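Equipment Buyer and Planner (part-time, one-year contract)
Wutex, Villedow site

We pack small goods into trays and boxes. Most of it is done by people, and it is done well. Over the past year we have had a steady line of sales visits telling us that two-arm robot cells will pay for themselves by next March. We have seen the slides. We would like someone to check the sums.

You will report to Bianca Husar, head of operations, and share an office with purchasing.

What the job is

You will write a five-year budget for one cell, possibly two, and tell us whether to buy, lease or wait. The quotes we hold, one from Grecu and one from Irgate, leave out spare grippers, cables, guarding, floor work and the hours our own staff will spend on setup. Put those back in. A quote that covers the arms and skips everything attached to them is no use to us.

You will also spend time at the trial bench, where the arms sort toy animals into a plastic tray. A lamb lying on its side in the tray and a bear still on the table are the kind of thing we want written down, along with what each pick costs. Our real orders run to 100 different items, and a lot of them are floppier than a toy leopard.
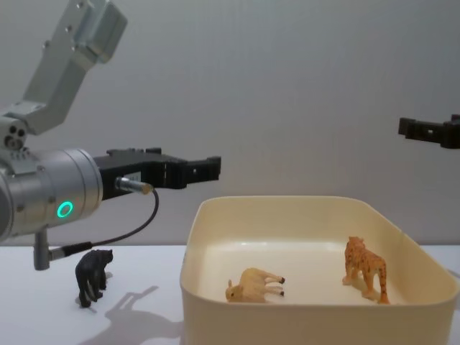
What we want from you

Experience buying machinery with someone else's money, and a record of saying no at least once. You should be able to read a service contract to the end. Programming is welcome but we will not test it. If you have sold automation before, tell us, and tell us what you left off the quote.

Hours and pay

Two full days a week on site, the rest by arrangement. Pay follows the Wutex purchasing scale, grade 5. There is no bonus tied to a purchase going ahead.

How to apply

Send a resume and one page on a piece of equipment you regret buying to Chrysoula Karamanlidis in the Villedow personnel office. Cover letters about the future of work will not be read.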